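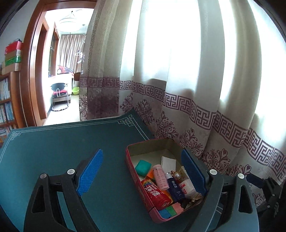

Notes on lining curtains, part one of however many this takes. The window is 39 inches wide, the sill is at desk height, and the room faces west. Everything below assumes a rod, not a track.

Fullness first. Fullness is flat fabric width divided by finished width. At 2 you get decent folds in a medium cotton. At 1.5 the curtain looks like a bedsheet when closed. Sheers want more.

Measure the rod, not the window. The rod should run past the glass on both sides so the open panels stack on the wall. Mine was set by the previous tenant and overlaps by almost nothing, so I lose daylight every morning.

Lining is cut narrower than the face fabric. Side hems on the face turn in, the lining sits inside them. If both layers are cut to the same width the lining creeps out past the edge and you see a white stripe from the street.

Lining is also shorter. I finish it an inch above the face hem. The two hems stay separate. Join them at the bottom and any difference in shrinkage shows up as a pucker along the full width.

On shrinkage: wash a test square before cutting. I marked a 26 inch square of the Prernano cotton, washed it warm, dried it on low and measured again. It lost an inch in length and a quarter inch in width. The lining lost nothing. I prewashed all the face fabric after that.

Pattern repeat. Measure from one motif to the next identical motif, vertically. Divide the cut length by the repeat, round up, multiply back. Every drop gets cut to that number. The waste goes into tiebacks.

Keisha Kincaid asked whether you can skip matching if the folds are deep. You can skip it on a small scattered print. On anything with a visible horizontal line you will see the step at the seam, folds or no folds.

Seams between drops: pin at each motif, then sew with the pins in and go slow. Walking foot if you have one. Half widths go on the outer edge of the panel, full widths toward the center of the window.

Weights. One in each bottom corner and one at each seam, in a little pocket of lining fabric. Bare metal in a hem leaves a rust mark eventually. Skurutitz sells a covered type, which I haven't tried.

Correction to the post on lining width: Otis Dvorak points out that interlined curtains are handled differently, with the lining hand-stitched to the side turnings. He is right. These are for plain lined curtains only.

Hang them for a few days before hemming. Loosely woven cloth drops under its own weight. I pinned mine on Saturday and the outer panel has already gone down three eighths. Header tape next.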